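How to budget for a two-arm cell without getting burned
by Stamatia Politis, 8/8/20

I've put together three equipment requests for robot arms now, and the first one was a mess. I priced the arms, added shipping, and sent it upstairs feeling very pleased with myself! Then the invoices for everything else started coming in. So this is the order I do things in these days.

Start with the job. Write one sentence saying what the arms will handle, and be picky about it. "Clothes" is too vague. "Shorts onto wire hangers" is something you can shop for (cloth is a whole different animal from boxes, and your gripper choice depends on it).

Next, get your quotes. I ask for 2 from different suppliers, same spec, and I make them list grippers, mounts and cables as separate lines. Dreveck sent me a single lump figure the first time, and I had to go back and forth for weeks to find out the mounts weren't in it. Condik itemized everything without being asked, bless them.

Now the line people forget: spares. I set aside 30 percent of the gripper price for replacement fingers and cables. Cables hang, loop and rub on things all day long, so buy a second set up front if you can swing it.

Then the cheap stuff, which adds up faster than you'd think. Go stand where the cell will be and write down everything on or near the table.
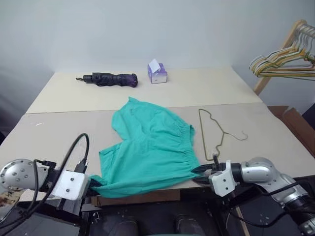 My own list had hangers, a rack to keep them on, the garments themselves, a table with enough room for both arms, and a few odds and ends to leave lying about so the arms get used to clutter. All of that came to $113 at Okeo, rack included, and I still had to file it as its own purchase. Put it in the main request and save yourself the paperwork.

Last, time. Shim quoted me 60 days for delivery, so I count backward from the day I want to start and then add a couple of weeks for setup. If your budget year opens in January, have the quotes in hand before the holidays. Check the expiration date on each one too (mine ran out while the request was sitting in somebody's inbox, and the new price was higher).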